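4. Household objects and where they end up

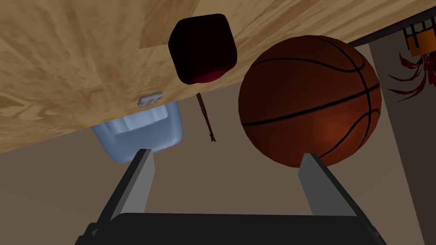 Our question in this section is a narrow one. When people put a thing down at home, do they put it back where they say it lives? Earlier work mostly asked people. We asked too, then went and looked. The two answers don't match very well, and the gap is bigger for some kinds of objects than for others.

Figure 4. Everyday items near a wooden surface: a basketball and a small dark cube. Computer rendering.

4.1 Sample

Homes were recruited in two towns, Piduta and Aquino, through notices in stores and the Kindo neighborhood newsletter. We sent out 4,000 notices. 600 households wrote back and were sent the first form. Not all finished. Dropouts were mostly in the second month, mostly homes with small children, so the numbers for toys should be read with that in mind.

Each household picked one room and kept a diary for it. Bedrooms were allowed but few people chose them. Living rooms won by a wide margin, then kitchens. We did not try to balance this. Maybe we should have.

4.2 Procedure

On the first day one adult wrote down, for every object they thought of as belonging to the room, a "home spot." Shelf, drawer, hook, floor by the door, whatever they liked. Then nothing for two weeks. Then the check: where is it now? Checks came at different hours, by text message, and people had until the end of the day to reply.

A spot was scored as a match if it was the same piece of furniture, even if the exact place had changed. So keys on the left side of the hall table instead of the right is a match. Keys on the floor under the hall table is not. This sounds picky but under-furniture turned out to be its own category, see below.

Coding was done by two people working apart. Where they split, Eusebio Bermúdez read the entry and made the call. Most splits were over words, not places. "Side table" meant four different things in one apartment.

4.3 Results

After cleaning we had 2,389 usable entries. Over 4 in ten were not in their home spot. Keys and phones did well, no surprise there, people look for them every day. Worst were things used once in a while and shared: scissors, tape, balls, board game pieces, batteries.

Round things did badly whatever they were for. Balls mostly, but also rolls of tape and the odd orange. They roll, people see them roll, and then they leave them. In the follow-up calls several people knew exactly where the ball was and still called it lost. We kept these as no match. One reader of an early draft thought they should be dropped and we went back and forth on it. Left in.

Small boxes and blocks were different. They don't move on their own, so if they were in the wrong spot somebody had put them there, usualy while clearing space for a meal. The spot then stuck. By the second check a fair number of people had changed their mind about where the thing lived and gave the new spot as if it had always been that way. We had their first form in hand. When we read it back to them most laughed, a few argued.

Under-furniture entries came almost all from living rooms with one low table. Taller tables had fewer, and rooms with rugs had fewer again. Could be the rug stops things. Could be people with rugs clean more. The diary can't tell these apart.

4.4 Storage bins

Part of the sample got a set of Flasov bins at the midpoint, plain ones with no labels. Matches went up for the first check after that and then drifted back. Bins filled with whatever was closest. Two homes used theirs for for laundry and one for a cat, and those entries were taken out.

We had planned a labeled version too. Ran out of time and bins. It is the obvious next thing to try, along with asking more than one adult per home for the first form, which we now think matters more than anything in the room itself. Couples in the follow-up calls gave different home spots for the same scissors and each was quite sure.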